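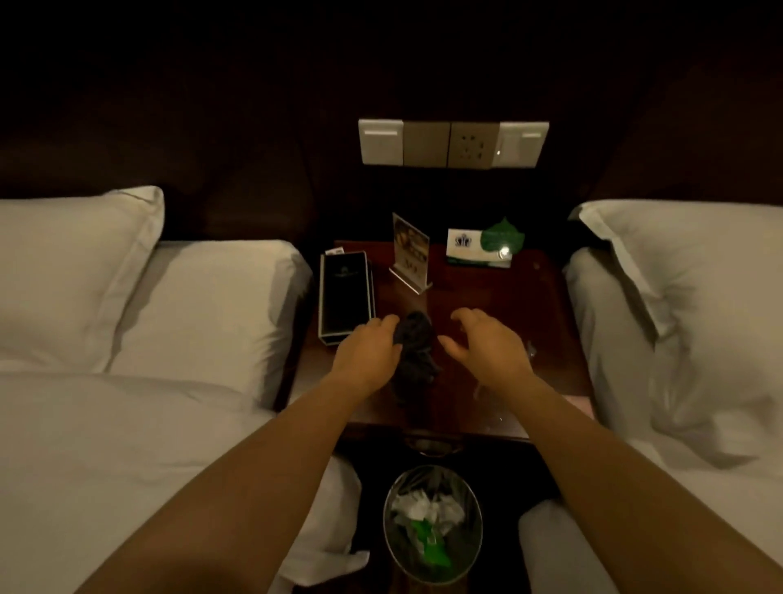 Rellska Bedside: first-person recordings of hotel room tidying

Product page – research datasets and tools

Rellska Bedside is a set of head-camera recordings of people tidying the area between two hotel beds. It is sold with step labels, hand tracks and a trained baseline model. The set was built to test one question: can a robot learn where small items belong on a crowded surface from human video alone, with no robot data from the same room?

The short answer is that it can for rigid items and mostly cannot for cloth. Details are under Results.

What is in the package

Recordings: 1175 clips, each covering one pass over a nightstand and the items on it.
Labels: start and end of each hand contact, item type, and final resting place.
Hand tracks: wrist position and finger pose for both hands, in camera space and in table space.
Baseline: the Gillies placement model, with weights and training code.
Test tools: a scoring script and a fixed list of test clips.

Raw audio is not included. It was removed before labeling.

Method

The person wears the camera at head height and works at a normal pace. No markers are placed on the hands or the furniture. The wearer is given a list of items that must be on the nightstand at the end of the pass but is not told in what order to handle them. Earlier trials with a fixed order gave cleaner labels and worse models. Kenneth Rutherford, who ran the collection, dropped the fixed order in September and re-recorded the affected rooms.

Nightstands were chosen over desks for practical reasons. The surface is small, the headboard blocks any approach from behind, and the beds restrict the elbows on both sides. A typical setup holds printed cards, a sign holder, a box or two and sometimes a cloth. Many of these items are light enough to slide when brushed by a sleeve, so a poor reach shows up in the final layout.

Each clip is split into contacts. A contact begins when any finger touches an item and ends when the last finger leaves it. Two-handed contacts are stored as a single event with a role for each hand: hold, move or steady. The steady role was added by Kirstin Urquhart after the first round of labeling. Before that, a hand resting next to an item was marked idle, and the model learned to leave it out. 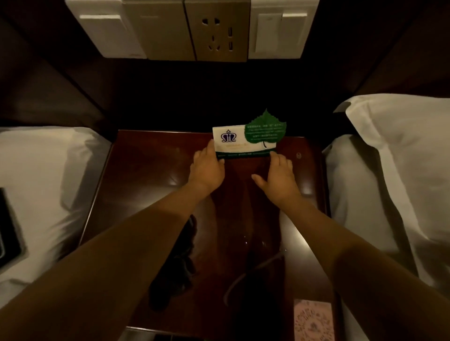 Steadying matters most with thin printed matter on a glossy top. One hand holds the item by an end and the other stays flat on the surface near it. A model trained without the steady role tends to push the card past its target and then correct. With the role included, the correction step is usually absent.

Table space is recovered from the front and side edges of the nightstand. Lacquered tops cause trouble at this stage, because the reflection of an upright object can be taken for the object itself. The package includes a reflection mask for each clip. We recommend leaving it on. Users working with matte furniture can turn it off and save some processing time.

Results

The Gillies model was trained on the clips and then run on a two-arm test bench at our Sesville site. The bench has a nightstand top, two padded side blocks at mattress height and a fixed camera above. No robot demonstrations were used. The bench test covered 122 layouts, none of which appear in the training clips.

Boxes and sign holders were placed correctly in most layouts. The usual failure was a sign holder set down with its face turned away from the beds. Folded cards came next. Leaf-shaped and other cut-out cards were harder than rectangular ones, mainly when they overlapped another card of a similar height.

Cloth was poor. The model reaches for a crumpled cloth at the right place and with both hands, then closes too early or takes hold of a single layer. We do not think more clips of the same kind would fix this. The camera sees the backs of the hands during a cloth grasp, and the fingertips are hidden for much of the contact. A wrist camera would help and is not part of this release.

Known limits

Dim rooms are included on purpose. Hand tracks in those clips are noisier, and the noise level is stored per clip so that it can be filtered. Text on cards is often too small to read, and the labels do not attempt it. Item type is assigned by shape. Wastebaskets, bedding and wall switches may be in view but are not labeled as targets.

The final resting place reflects what the wearer did, including cases where the wearer was careless. Users who want strict layouts should filter on the placement check field.

Requirements

The tools run on Linux. Training the baseline needs 2 graphics cards; scoring needs one. Clips are delivered as standard video with a separate label file, and a reader for the label format is included in source form. Labels can also be exported to Flinance, our annotation viewer, for checking by hand. The viewer is licensed separately.

Ordering

Order code: 2265
License: single site, research use
Delivery: encrypted drive or download
Updates: label corrections are free to license holders

Commercial use requires a separate agreement. Send the site name, the intended use and the number of people who will have access. A small sample with full labels can be requested before purchase – please state whether hand tracks are needed, as they are packed separately.

Page last revised 8 Dec 2020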